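Zuletti Platform Edge Alarm, Model Donlow 12
Installation and Set-up Guide

Section 5. Setting up the alarm after mounting

Before you start this section, the alarm unit and both sensor posts must be mounted as written in Section 4, and the power must be off. The work needs two persons - one stays at the control cabinet and the other one walks on the platform. Both persons must have a radio or a telephone with them.

CAUTION: Do not work closer than 5 feet to the platform edge when trains are running. Ask the line operator for a track closure and wait until you have the confirmation in writing. A spoken confirmation is not enough.

CAUTION: The horn is very loud at full volume. Wear ear protection during steps 9 to 12.

5.1 Connecting the power

1. Open the cabinet door with the square key. The key is in the small bag together with the spare fuses.
2. Check that the main switch is in the position OFF.
3. Connect the brown wire to terminal L, the blue wire to terminal N and the green and yellow wire to the ground terminal.
4. Pull each wire lightly with your hand. If a wire moves, open the terminal and connect it again.
5. Turn the main switch to ON. The lamp on the front becomes orange, and after the self-test it becomes green.

Note: The self-test takes 17 seconds. Do not press any button during this time. If you press a button, the self-test stops and the lamp stays orange. In this case turn the main switch to OFF, wait and start again from step 5.

5.2 Setting the warning zone

The warning zone is the strip of platform where the sensors look for a person or an object. In the factory setting the zone is 2 feet wide. Most stations can keep this setting. If your platform has a curve, read also the page "Curved platforms" in Section 7.

6. Press MENU and choose ZONE. The display shows the width and the length of the zone.
7. Change the width with the arrow buttons and press OK. To go back without saving, press MENU.
8. Ask the person on the platform to walk slowly along the yellow line, from one sensor post to the other. The display must show the word CLEAR during the full walk.

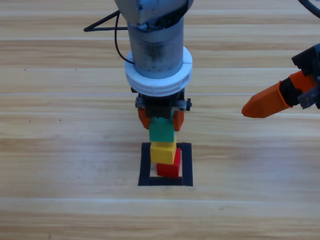
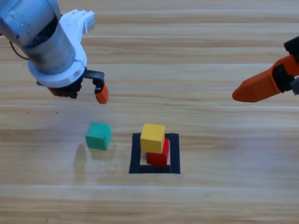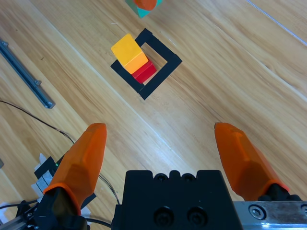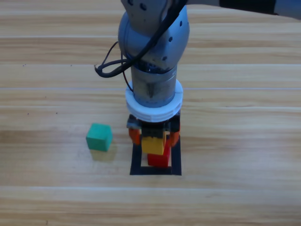
Views of the wooden tabletop

9. Put on the ear protection. Now the person on the platform reaches into the zone with the test pole. The horn must sound and the red lamp must flash.
10. Repeat step 9 at the middle of the platform and near each sensor post.
11. Take the test pole out of the zone. The horn stops, but the red lamp continues to flash for 12 seconds. This is normal.
12. Write the results in the test sheet at the end of this guide. Each line must have a signature.

Note: Rain, snow and low sun can make a false alarm. If the horn sounds when the zone is free, clean the glass of both sensor posts with a soft cloth and water. Do not use alcohol or window cleaner.

5.3 Setting the horn for evening hours

Many towns do not allow the full volume late in the evening. The alarm can change to a lower volume by itself.

13. Press MENU, choose HORN and then EVENING.
14. Set the start time and the end time. The factory setting is from 9:00 p.m. to 6:00 a.m.
15. Choose the evening volume. The red lamp always works with full brightness, also in the evening, and it is not possible to change this.

CAUTION: Never set the horn to zero. With volume zero the unit reports a fault to the control room, and the station may have to close the platform.

5.4 Connecting to the control room

If your station uses the Murthy signal panel, connect the gray cable to port 2 of the panel. For the older Gastetti panel you need an adapter - it is not in the box and must be ordered separately. After the connection, ask the control room to read you the unit number. It must be the same as the number on the label inside the cabinet door.

If the control room does not see the unit:
- check that the gray cable is pushed in until it clicks
- check that the address on the display is not used by another unit
- turn the main switch to OFF and to ON again, and wait for the green lamp

Close the cabinet, lock it and give the square key to the station manager. Continue with Section 6, Monthly inspection.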